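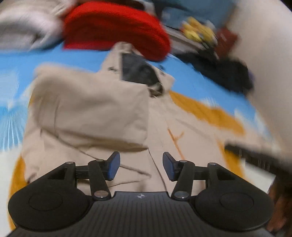 Tistlow, Dec 5, 2025

Garment work again, on the bed with the blue sheet. The beige piece took up most of the session. Light fabric, creases easily, and it bunches on one side as soon as it is put down. From above, the dark grey patch in the fold stands out far more than any edge does, and I suspect a vision system would take it for a separate item.

Notes on the grip. Two flat finger pads can pinch one layer if they come in at a shallow angle to the sheet. Straight down, I expect two layers or a pinch of bedding. A person corrects for this by feel. A machine has to infer it from the picture or from motor load, and motor load says very little about thin cloth.

I set a target of 100 folds for this stage. I would call a garment folded when the edges agree to within 5 cm, a standard my mother would reject. Eyerusalem Feyisa wants the tolerance at 2 cm. We have not settled it.

Rereading my May entry on the Kolbridge packing line, where Arthur puts cartons on pallets all day without trouble. Cartons keep their shape. Shop-floor chores of that sort are done, in my view. Laundry is not, and I would not put a date on it. Sorting by colour, probably soon. Turning a sleeve the right way out, no.

Still to do: the red knit, then the black pile. Dark cloth on dark cloth will be the worst of it.

Comments (2)

pegbag: 5 cm is generous. My airing cupboard manages that.

Estia: Have you tried starting from the collar or waistband?

Recent entries
Cartons at Kolbridge
Pinch force and thin cotton
Why socks are harder than plates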